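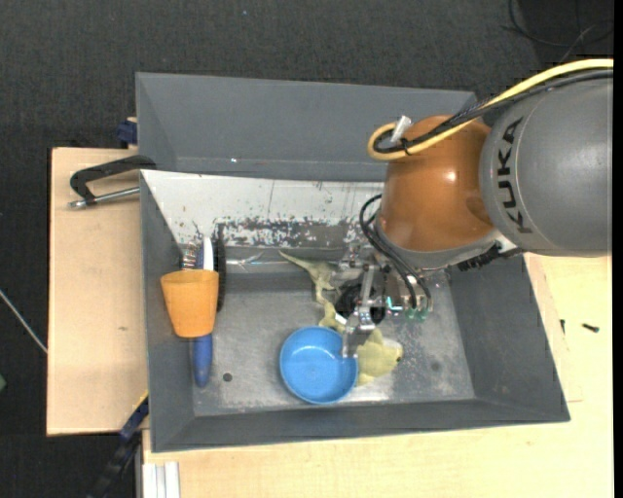
Can a robot tidy up yet?

A robot arm is a machine with joints, a bit like your shoulder, elbow and wrist. Motors turn the joints and a computer tells the motors how far to turn. Arms like this have worked in car factories for many years. Tidying a kitchen drawer or a toy box is a newer job, and a harder one.

Why a factory is easier

In a factory, each part arrives in the same place, facing the same way. The arm can repeat one movement 4,000 times without needing to look. A bin of household things has no such order. A cup may be lying on its side on top of the utensils. A toy dinosaur may be partly hidden. The robot has to work out where one object stops and the next one starts.

Step 1: Seeing

A camera sends the computer a picture made of tiny coloured dots. The computer sorts the dots into objects. Solid, bright things such as a blue bowl are fairly simple to find. Clear plastic is difficult – the camera picks up the shine and whatever is behind it. Thin wires are difficult too, as they cover very few dots.

Step 2: Choosing a grip

The hand of a robot is called a gripper. Many grippers have only two or three fingers and far less feeling than yours. A bowl can be pinched by its rim. A cup can be held around the outside. A soft toy changes shape when squeezed, so the computer must allow for that.

Step 3: Moving

The arm must reach into the bin without hitting the walls. It must also keep its cables and hoses from catching. The computer plans a path first, then follows it. Engineers call this motion planning.

How well does it work?

Sơn Phan and Thaís Peixoto test sorting robots at the Climirmont workshop. In March they gave one arm a bin of mixed objects and 80 tries at picking something up. It dropped or missed the object on 20 of them. Most of the misses were with clear or very thin things.

So the answer is "partly". A robot can pick up many objects it has never met before, but it is slow. Unloading a dishwasher, where plates are wet and close together, is still a hard test. Folding a jumper is harder again.

Words to know

Gripper: the part of a robot that holds things.
Joint: a place where the arm can bend or turn.
Motion planning: working out a safe path before moving.

Try it yourself

Put 6 small objects in a box. Wear an oven mitt, close one eye and take them out one at a time, using only your thumb and one side of the mitt. Write down which object took the longest.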